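Trucos de cocina y taller
Pinzas de mano y robots en la mesa: normas que valen y normas que sobran

5 de julio de 2019

Cada vez que alguien monta un puesto para que un robot aprenda a poner la mesa aparece un decálogo pegado en la pared. He leído unos cuantos y desconfío de casi todos. El de Stondoten tiene 237 puntos. El de Clitton pide revisar las pinzas cada 1000 agarres y no dice qué hay que revisar. Me quedo con lo que me ha servido a mí.

La mesa, primero. Un tablero claro de madera es bonito y se limpia bien, pero brilla. Si la lámpara cae a plomo sale una franja blanca que se come la veta, y la cámara de la pinza ve ahí lo que le parece. La norma de Bernero exige «iluminación homogénea», que es como pedir buen tiempo. Mueva la lámpara a un lado y mire el resultado en la pantalla. De pie junto a la mesa, todo parece estar bien.

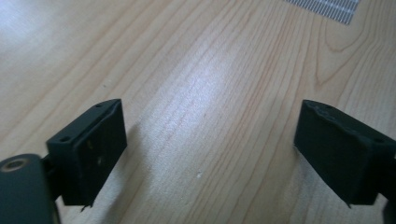

Las migas también cuentan. Un paño de microfibra apenas húmedo y luego otro seco, siempre a favor de la veta. Nada de abrillantador con silicona, por mucho que lo recomiende el folleto: deja más reflejo y los objetos resbalan.

Antes de empezar

1. Pase el dedo por los bordes de las pinzas. Una rebaba raya la madera y engancha los tejidos. Lija fina, dos pasadas y a otra cosa.

2. Apriete los tornillos a mano. Lo de la llave dinamométrica me parece exagerado para piezas de plástico, y en Hauksdóttir no han sabido explicarme de dónde sacan su valor.

3. Abra las pinzas del todo, sin nada entre ellas, y mire la mesa a través del hueco. Lo que vea ahí, una mota o una mancha, se lo va a encontrar en todas las tomas.
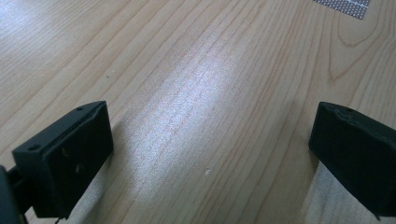 4. Sujete los cables al antebrazo con velcro y deje holgura en la muñeca. Un cable que cuelga acaba tumbando un vaso. Los del suelo, pegados a la pared o bajo una canaleta.

Durante el trabajo

Las guías insisten en marcar con cinta el sitio de cada cosa. Discrepo. Un mantel individual de rayas ya da una referencia bastante buena, y con la bandeja, el cuenco y los palillos encima se nota enseguida si algo se ha torcido. La cinta, además, deja pegamento.

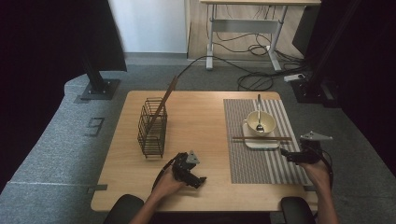 El escurridor de cubiertos, mejor de alambre que macizo, porque deja ver lo que hay dentro. Eso sí, los palillos largos asoman y se enganchan con la manga. Colóquelo en el lado contrario al de la bandeja y acérquese siempre por arriba.

En cuanto a los descansos, hay quien cita una regla de 1959 pensada para cadenas de montaje. Yo paro cuando me pesan las muñecas. Si apoya los codos en la silla aguantará más, aunque los movimientos salen más cortos y conviene anotarlo en la hoja de la sesión.

Al acabar, pinzas en su caja con los dedos abiertos, cables enrollados sin apretar y el mantel sacudido fuera de la cocina.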